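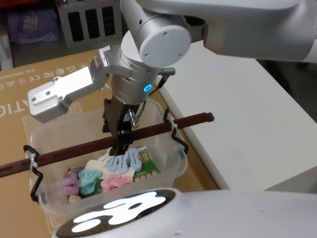 Frozen shoulder, which doctors call adhesive capsulitis, is a condition where the capsule around the shoulder joint thickens and tightens until the arm barely wants to move. I've had it in my left one since January, so I'm writing this entry for the Onsri health wiki with a certain amount of feeling! A healthy shoulder is a ball sitting in a shallow socket, and it swings in nearly every direction. I'm jealous of anything with a working joint these days, even a white robot arm with a round cap where its shoulder might be, reaching down toward a container and looking perfectly comfortable.

Stages

It usually goes through three stages - freezing, frozen and thawing. Freezing is the painful one, and nights are the worst (I sleep propped up on 4 pillows and still wake up grumpy). In the frozen stage the pain eases off but the stiffness stays, so bras, seat belts and high shelves all become a project. Thawing is when movement slowly comes back, and the whole business can take a year or more.

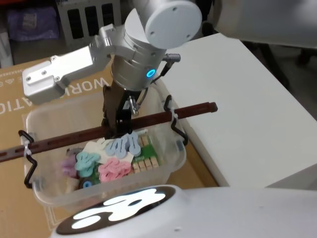

Who gets it

Mostly people between 40 and 60, women more than men, and it's more common if you have diabetes or thyroid trouble. It can also follow surgery or a spell in a sling.

Treatment

Gentle stretching, painkillers and sometimes a steroid injection. My physical therapist, Prapai Pongsiri, has me walking my fingers up the kitchen wall twice a day, and I've left a grubby trail on the paint. Surgery is kept for stubborn cases. See also: rotator cuff tear, bursitis.

Last edited by Jamila Munshi, May 2, 2018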